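Search the notebook
Type a keyword and press enter

Workshop notebook – natural dye bench, Dallthorpe
2026-06-18
3 min read

Madder again, and I am happy to report that I have finally got a red I would wear in public! The wool is the Halliday two-ply, same as in May, wound into small skeins so that I could spoil a few without crying over it. Five skeins this time, all scoured together in the big pot with a squirt of plain dish soap, and then left to cool in the water overnight (I've stopped rushing that part, having felted a perfectly good skein by running the cold tap on it).

The alum went in at the usual rate. I weighed the dry wool first at 310 grams, wrote it on my hand, washed my hand, and had to weigh it all over again, so let me put it down properly: 310 grams dry, all five skeins. The mordant bath came up to a bare simmer over the course of the morning and I held it there for an hour with the lid on. No cream of tartar. I know some of you swear by it, and I'll try it side by side one day, but I wanted one change at a time and the change I was after was the water.

For anyone who missed the May pages, all of the trouble back then was with color that came out somewhere between brick and old flowerpot. I blamed the madder, which was from the bottom of the Nunditz sack and had been sitting open on the shelf for longer than I care to say. I then bought a fresh bag from Drirnard, ground it myself in the coffee mill (the old one, please don't use the good one), and got the very same flowerpot. So the roots were cleared of all charges and I owe that sack an apology. 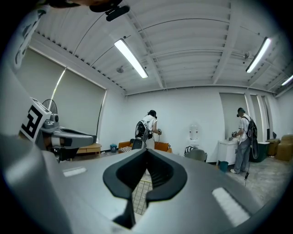
The water here in the valley is soft, lovely for tea and for washing, and madder does like a bit of chalk. I had read that years ago and filed it away as something for other people to worry about. This time I stirred ground chalk into the dyepot before the roots went in, a level teaspoon, let it settle, and stirred again. The bath looked milky at first and then went a deep wine color within a few minutes of adding the madder, a good deal darker than anything I saw in May.

Madder weight was 200 grams, soaked overnight in a stocking so the bits wouldn't tangle themselves into the yarn. They still did, a little, where the knot slipped. Next time a proper bag with a drawstring.

I brought the heat up as slowly as the burner would let me. It doesn't like to be turned down that low and kept going out, so I ended up standing over it with a cup of coffee and the thermometer for most of the afternoon, which was not a hardship with the door open and the swifts going over. I wanted to stop well short of a simmer. The thermometer got to 139 Fahrenheit and I kept it there as best I could. One wobble upward when I went to answer the phone, but I caught it and slid the pot half off the burner.

Skein one came out after half an hour, a warm coral. Skeins two and three at the hour, closer to tomato. Four and five stayed in until the pot was quite cold, and those are the reds – really red, with only the smallest lean toward orange when you hold them near the window. I rinsed all of them in rainwater from the barrel and hung them on the back line, out of the sun.

Things still bothering me: skein four has a pale patch near one tie. I had the figure-eight pulled too tight, I think, and the dye couldn't get in. I've retied the rest of the undyed wool with a loose finger's width at each tie and would ask whoever winds the next lot to do the same. Also, the chalk leaves a dusty feel on the yarn that took three rinses to shift, and I'm not sure it's all gone from skein two.

The leftover bath is in the lidded bucket under the sink, labeled. Please don't tip it out! There's plenty of color in it yet and I'd like to see what it does to the gray fleece, which might turn a nice dusty rose or might turn to mud.

Snippets from each skein are taped inside the back cover, with a second set on the south windowsill under half a strip of card for the fading test. Leave those where they are if you need to open the window, or slide them along together.

Still to do: order more alum, mend the stocking, scrub the coffee mill.

Dallthorpe dye bench notebook | Contact the workshop | Back to top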